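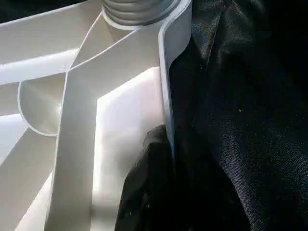

How to Clean, Tighten and Polish a White Molded Plastic Table

By Pacita Agbayani
Mar 13, 2021

I love a white plastic table. There, I said it. They're light, you can hose them down, they go from the porch to the craft room to the birthday party without complaint, and when one is properly clean it brightens up a whole corner of the house. Mine is a Clurnier that came from a yard sale in Lenley, and when I got it home the top was gray, the underside was full of old dust and one corner dipped every time you leaned on it. One afternoon of work and it was a different table!

These steps suit any white molded plastic table with a flat top, ribs underneath and parts that screw together. If yours is bolted with metal hardware, skip the part on threads and do everything else.

What you need

A bucket of warm water
Dish soap, the plain kind
Baking soda
Two or three soft cloths (old T-shirts are perfect)
A soft dish brush
An old toothbrush
Cotton swabs
A wooden skewer or a craft stick
An old blanket or a big towel
Wet-and-dry sandpaper, 1,000 grit and 2,000 grit, only if the top has scratches
Plastic polish, if you want a bit of shine

Leave the steel wool and the green scouring pads in the cupboard. They do take the dirt off, but they also leave a mess of tiny scratches that hold on to the next lot of dirt, and then you're scrubbing harder every time. I'd skip acetone too, which can soften some plastics.

Step 1. Start underneath

I know, you want to get to the top. But if you do the top first you'll turn the table over onto your beautiful clean surface, and all that grit from the underside will end up on the blanket and then on the top again. Lay the blanket on the floor and set the table on it upside down. If it's a bigger one, get a second person on the other end.

Now have a look at how the thing is made! I get a little excited about this part. Molded tables and stands usually have a web of thin ribs underneath, running at angles to each other so that they make open pockets, triangles and so on. All of that is there so a light piece of plastic can hold weight without sagging. It is also where years of crumbs and spider webs go to live.

Do the dry cleaning first. Run the toothbrush along each rib and down into the corners of the pockets, then shake or vacuum out what comes loose. Wrap a bit of damp cloth over the end of the skewer for the narrow corners where ribs meet. A brush attachment on a vacuum works well too, though mine is too wide for half the pockets and I end up going back to the toothbrush anyway.

Then go over it all with warm soapy water. Don't flood it. Water sits in those pockets for ages, and when you turn the table over it all comes out on your feet (ask me how I found out).

Step 2. Clean the threads

If your table has legs or a post that screw in, unscrew them now. Go by hand, and counterclockwise as you look at the end you're turning. If one is stuck, hold it with a rubber dish glove for grip and put a few drops of soapy water around the joint. Give it 30 minutes and try again. Please don't go at it with pliers. Plastic threads are chunky and forgiving, but the collar they sit in can crack, and a cracked collar is very hard to put right.

Once it's apart, clean the grooves with the toothbrush, following the thread around the way it runs. Gray plastic hides dirt well, so use a cotton swab afterwards and see what comes off on it. Keep going until the swab stays clean. Wipe out the inside of the matching socket too, right down to the bottom, where there is often a ring of packed grit. That ring was the whole reason for my dipping corner. The leg had never been able to screw in all the way!

Check for damage while you're in there:

Flattened threads. A small flat spot is fine. If the part spins without biting, it needs replacing.
Hairline cracks around the collar. Flex it very gently with your thumbs and look for a line that opens.
White stress marks. Hard to spot on white plastic, but tilt it under a lamp and they look chalky.

Let everything dry, and I mean properly dry, before it goes back together.

Step 3. Put it back together

Starting the thread is the one place where you want to go slowly. Set the part in straight, then turn it backward until you feel a small drop or click. That's the two threads lining up. Now turn it forward. It should go easily, with just your fingers. If it gets stiff in the first turn it has gone in crooked, so back it out and start over.

Turn until it seats, then give it a last little nudge. Stop there. My neighbor Norbert Sárközi, who helped me carry the table in and has opinions on everything with a screw thread, puts a single wrap of plumber's tape on any leg that's slightly loose. I tried it on the worst one and it has held nicely.

Turn the table back over - lift it, don't roll it over on its legs - and press on each corner. If it still rocks, try it in a different spot before blaming the table. My kitchen floor has a slope I'd never noticed in all my years here.

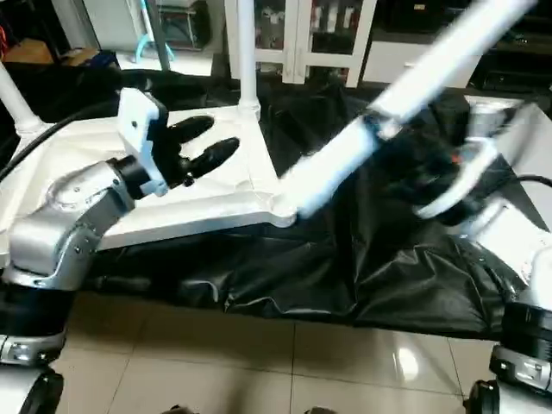
Step 4. Wash the top

Wipe off any loose grit with a damp cloth before you start scrubbing, so you aren't grinding it in. Then wash the whole top with warm water and dish soap and the soft brush, in small circles, and rinse with a clean cloth.

For stains, mix baking soda with a little water until it's like toothpaste. Spread it on, leave it while you have a cup of coffee, then rub gently and rinse. Coffee rings and felt-tip marks usually go with this, or at least fade a lot. Ballpoint pen may need rubbing alcohol on a cotton swab. Try it somewhere out of sight first.

Yellowing is another matter. If the plastic itself has changed color from sun, washing won't bring it back, and I'd rather have a slightly creamy table than one I've attacked with chemicals.

Don't forget the edges! If yours has a ribbed edge, go along it with the toothbrush and soapy water, into each groove, then run a cloth-covered fingernail along it. A grubby edge makes even a spotless top look tired, and it only takes a few minutes.

Step 5. Sand out scratches (only if you need to)

Run your palm over the top. If you can't feel the scratches, leave them alone. If you can, this is a very satisfying job, but do a test patch underneath first, and don't try it on a textured surface because you'll be left with a smooth spot in the middle of it.

Soak a piece of the 1,000 grit in water with a drop of soap. Wrap it around a sponge so the pressure is even, and rub lightly along the scratch and a bit beyond it. Keep it wet. Rinse often and check with your fingertips. When you can't feel the scratch anymore, switch to the 2,000 grit and go over the same area and a little wider, so the patch blends in.

Step 6. Polish

You can stop at clean. A matte finish looks lovely on white plastic. But if you like the way a flat white top picks up the light from a window, rub in a small amount of plastic polish with a dry cloth, wait for the haze and buff it off with a fresh one. Work in sections or you'll lose track of where you've been. Go easy on the amount, and keep polish away from the threads, where it only attracts dust.

If the table is used for food, check the label on the polish or leave this step out.

Keeping it that way

Wipe the top down with soapy water once a week and wipe up anything colorful right away - turmeric especially. Put a trivet under hot pans. Check the legs now and then, with your fingers, and snug up any that have worked loose.

Outdoors, keep it in the shade if you can, and store it upside down on something soft over the winter with the legs off. I put the legs in a pillowcase and tie it to the frame, so that in March everything is in the same place when I want it.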